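Workshop notebook, Vainio rehearsal studio, July
Entry by Kaisu Tikkanen, floor and sound notes for "Planen" 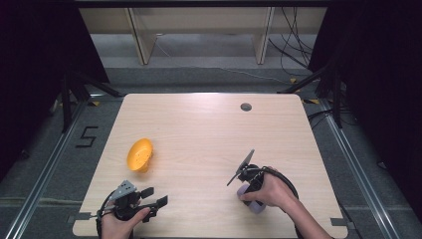
Table, light wood top, with the orange-yellow piece on it.

Started at 9:40 with the dancers already warm. Today was for the second section, the long crossing from the back left corner. Orvokki wants the crossing slower than in the spring version. We tried it with the metronome at 32, and it was too slow for Jouko, who loses the weight shift when he must wait so long on one leg. We did not change the tempo. Instead he takes the step from the hip and lets the foot arrive late. It looked better from the front. From the side I am not yet sure.

Floor: the vinyl has moved again at the seam near the mirror. I taped it with the wide tape, two layers. Please do not use the thin tape from the office, it leaves glue and Sointu had it on her sock all morning.

Sound: the Kevine recording has a click at the beginning of the low part. I listened on headphones and on the room speakers and it is in the file, so it is not our cable. Rhiannon will send the mix again. Until then we start the track after the click, and the dancers take the cue from Sointu's breath. They liked this, and Orvokki asked if we can keep it also when the new file comes. I wrote it in the cue sheet with pencil only.

I cut everything under 800 Hz for one run to hear if the steps can carry the rhythm alone. They can in the duet. In the group part it becomes messy, because the three of them land at different moments. Orvokki says this is a question of attention and wants to do the listening exercise every morning before class.

Duet, notes from Orvokki as I could catch them:
- Jouko's hand goes to the shoulder blade, lower than now
- the turn must not stop before the lift
- Sointu looks at the floor too early, she should look when the knee bends
- no smile at the end, also not a small one

We did the duet four times after this. The third was the best. I have the video of it in the shared folder, but the first minute is dark, as I forgot to open the curtain.

Money: the offer for the touring floor from Grustus is 2,228 euros with delivery. It is more than we planned. I asked if they rent it for the two performance weeks only, and I wait for the answer. Rhiannon thinks that the theater may own one already, in the storage behind the small stage. Somebody has to go and measure it.

Ended at 15:30. Jouko's left ankle is a little stiff, he will do only the marking tomorrow.

To do
Ask Rhiannon for the file without click
Seam: check the tape before class
New cue sheet when the breath cue is decided
Call the theater, ask for the floor width and the weight of one roll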